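June, morning, before the kettle

Bench reset again. I said last entry that the table would stay sorted until the end of the month, and I'd like that sentence struck from the notebook. The small table is fine. The big white one had gone back to what Cerport calls "working disorder" and what the rest of us call a mess.

Purpose of the day: get the Sirkivstead set (pretend kitchen, lunch theme) laid out properly, check it against the list, and decide what goes back in the tub and what goes to Sinaga for replacement. The list is the old one, version whatever, with coffee on the second page. Item 1299 is still down as "misc. round". I have no idea what it was meant to be and I wrote it.

Started with the tub tipped out at one end, which is the wrong way to do it, and then sorted by size, which is also the wrong way to do it. Sorting by size puts a plate beside a case and tells you nothing about lunch. Went back to sorting by what you'd reach for first if you were hungry and four years old. Much better. Plates to the middle, bottles near the edge, anything with a lid left until after tea.

Notes on plates. The oval is still the best shape we've got. A round plate always looks as if it's been put down the right way, so you never find out whether anyone was paying attention. An oval one is either lined up or it isn't. Current house rule is that it sits flat, rim up, and does not get used as a tray for screws. I'm writing that down a second time for a reason.

Notes on the table. The holes are a nuisance for small stuff. Peas, mainly. Lost 20 of them in the spring, by the old count, and got most of them back with a skewer and bad language. Suggest we tape the holes at the food end and leave them open at the other end, where people want to bolt things down. Grillgate sells a white tape that comes off clean, or says it does. Have put a strip on the underside of the small table to find out. Check in a fortnight.
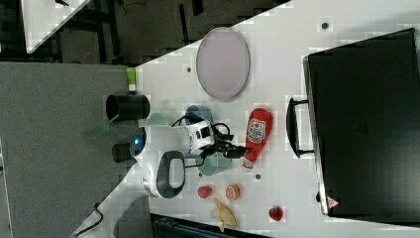 Carpet is the other problem. Whatever rolls off lands on grey, and half the set's smaller bits might as well have been made for hiding on grey. I'd like a mat. I've asked for a mat before. The answer last time was that a mat would be a trip hazard, from people who leave cables where they leave them.

Ketchup. There is a difference of opinion about whether the bottle should stand or lie. My view is that it lies down. Standing, it gets knocked over by the first elbow of the day and goes for the floor, and then we're all on our knees. Lying down it has already done the worst thing it can do. Counterview, pencilled in the margin of the last entry in handwriting I'm pretending not to know, is that ketchup lying down "looks like an accident". It's a pretend lunch. Accidents are within scope.

The black case. It takes up more of the table than everything else put together, and it's the one thing everyone agrees we need and the one thing everyone has to lean around. I measured the clear space left next to it and got 200 mm between the handle side and where I'd like the plates to start, and that was after shuffling the plates over. The handle is the trouble. It sticks out exactly where your sleeve goes. Turning the case end for end would put the handle on the other side and the glossy face towards the window, so then we'd have glare instead. Left it. Will complain about it here monthly.

Also, whoever is using the warning triangle on the case as a place to stick price dots, please stop. I peeled one off last week and it took most of my thumbnail with it.

Afternoon

List check done, more or less. The set tag in the tub lid says 2278 and the list says 2278, so for once the paper and the plastic agree on what they are. Contents are another matter. One item on the list that isn't in the tub (the lettuce, second lettuce this year), and one in the tub that isn't on the list, a small orange thing that could be a carrot or could be the end of a marker. Put it with the carrots. If it writes, move it.

To Sinaga: lettuce request, again, and ask whether they do the bread in anything firmer. The current slices have gone a bit banana-shaped from being packed under the tins.

To do:
tape test, read result
new list, typed, without coffee
find out what 1299 is or cross it out
mat, ask again, nicely
lid for the pea jar

Packed the loose food up at half past four and left the small table clear.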